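Asunto: Re: [calzado-taller] Limpieza de zapatillas claras con pedrería (y de paso, el ribete gris)

Hola a todos y todas:

Perdonad que conteste con tanto retraso, pero julio se me fue entre encargos y una mudanza de estanterías que todavía no he terminado, y no quería despachar con dos líneas una consulta que me parece de las más bonitas que han pasado por la lista en mucho tiempo. Copio el mensaje original para que quienes os habéis apuntado hace poco no tengáis que ir a buscarlo al archivo:

> Buenas tardes, lista:
> Una clienta me ha traído unas zapatillas beige con brillantitos
> en el empeine, de esas que ahora se ven por todas partes. Las ha
> metido en la lavadora (ya sé, ya sé) y han salido con el ribete
> acartonado y unas cuantas piedras sueltas. Tengo en casa jabón
> Ciltis y un bote de adhesivo Urix a medio gastar. ¿Me arriesgo
> con eso? ¿Y cómo seco el ribete sin que se deforme?
> Gracias de antemano, aprendo muchísimo leyéndoos.

Lo primero, tranquilidad. Una lavadora no suele ser el fin de unas zapatillas así, aunque el susto no te lo quita nadie. En mi taller entran muchas por temporada, casi siempre después de una boda o de unas fiestas de pueblo, y la mayoría vuelve a la calle con muy buena cara.

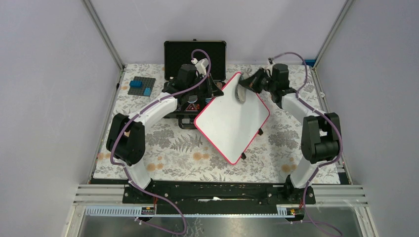

El jabón Ciltis me parece buena elección siempre que lo rebajes bien. Yo pongo 5 ml en un cuenco de agua tibia, lo bato con la mano hasta que hace espuma y trabajo solo con la espuma, con un cepillo de cerdas muy blandas (uno de bebé va de maravilla, y además cuestan poquísimo). Se va por zonas pequeñas, se retira con un paño húmedo y se pasa a la siguiente. Con la tela beige conviene mojar el paño entero por igual, que luego salen cercos y hay que empezar otra vez. A mí me ha pasado más veces de las que me gustaría reconocer aquí.

Con el adhesivo iría con más cuidado. Un bote empezado que lleva meses abierto puede haber espesado, y entonces deja hilos que se enganchan a todo lo que brilla. Prueba antes una gota en un retal.

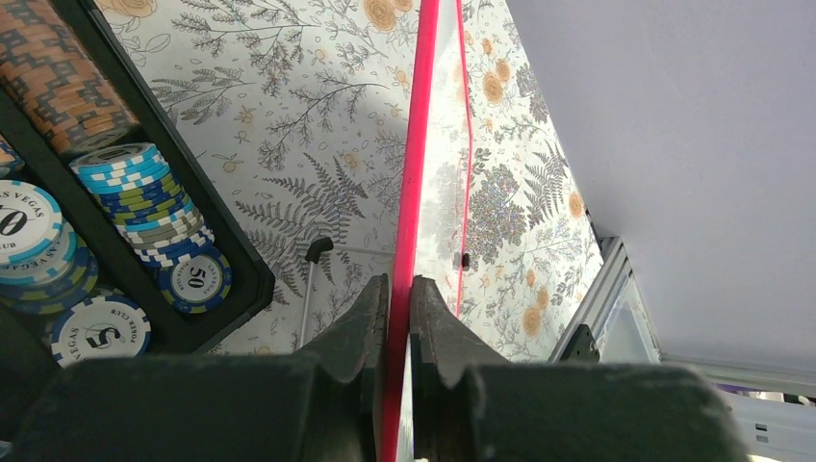

¿Cuánto hay que esperar antes de volver a calzarse unas zapatillas con piedras recién pegadas? Lo mejor es dejarlas un día entero en reposo, y dos si el taller es húmedo como el mío, que da a un patio donde no entra el sol ni en agosto.

Vamos ahora con el ribete, que es lo que más me ha hecho pensar. Si se ha quedado duro, casi siempre es jabón seco dentro del tejido. Hay que volver a humedecerlo con agua sola, apretar con una toalla y repetir hasta que el agua salga clara. Después, el orden que sigo yo es este:

1. Rellenar la puntera y el talón con papel de seda blanco, sin apretar. El papel de periódico destiñe, y en un beige se nota enseguida.

2. Dar forma al cuello de la zapatilla con los dedos, poco a poco, mientras sigue húmedo. Si el ribete se enrosca hacia dentro, se le pone por el interior una tira de algodón doblada.

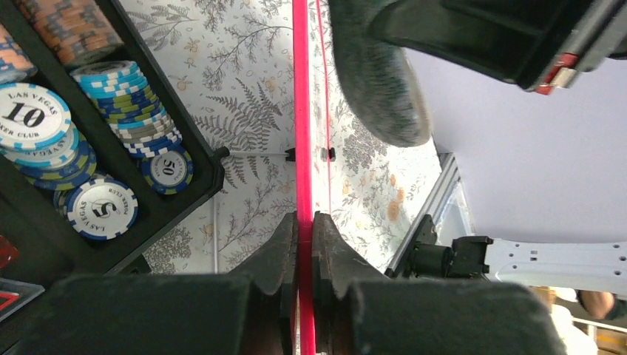 3. Dejar secar a la sombra, con aire, lejos de radiadores y de secadores de pelo. Cambiar el papel cuando esté mojado.

4. Repasar las piedras una por una con la yema del dedo. La que se mueve, se levanta, se limpia de restos viejos y se vuelve a pegar con la punta de un palillo.

De repuestos os cuento lo que uso: compro las bolsitas de Martinelli, que vienen de 100 piedras y tienen un tono transparente muy limpio. Para quien trabaje mucho está la caja grande, de 3000, pero os aviso de que se abre con mirarla - y recoger eso del suelo es una penitencia. Las de Flovix también me gustan, aunque son algo más altas y, mezcladas con otras en la misma malla, se nota al pasar la mano. Antes de comprar, llevaos una piedra suelta a la tienda y comparadla a la luz de la puerta.

En cuanto al precio, que siempre sale la pregunta y siempre nos da apuro contestar: por reponer hasta 10 piedras yo cobro solo la limpieza. A partir de ahí hago presupuesto aparte y se lo doy a la clienta por escrito, con las zapatillas delante.
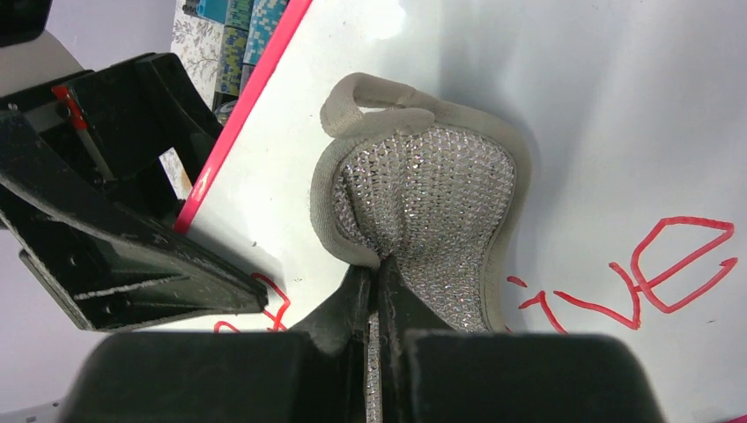
Grupo de Reparación y Cuidado del Calzado - Lista de correo del taller

Se me olvidaba la trabilla del talón. Cuando la zapatilla ha pasado por la lavadora, tira un poco de ella con suavidad y mira la costura por dentro, que es un sitio donde el hilo sufre bastante y donde casi nunca se mira. Si ves un punto flojo, refuérzalo a mano con hilo encerado fino del color de la tela, entrando por los agujeros que ya existen. Son cinco minutos y te ahorras que la clienta vuelva disgustada al mes siguiente.

Si alguien ha probado otra cosa para ablandar ribetes, que lo cuente, por favor, que yo sigo con el método que aprendí en casa y seguro que hay inventos mejores. Y a ti, que preguntabas, escríbenos cuando las tengas secas y dinos cómo ha quedado el cuello.

Un abrazo grande desde el taller, y buen agosto de 2022 a quienes todavía estéis trabajando.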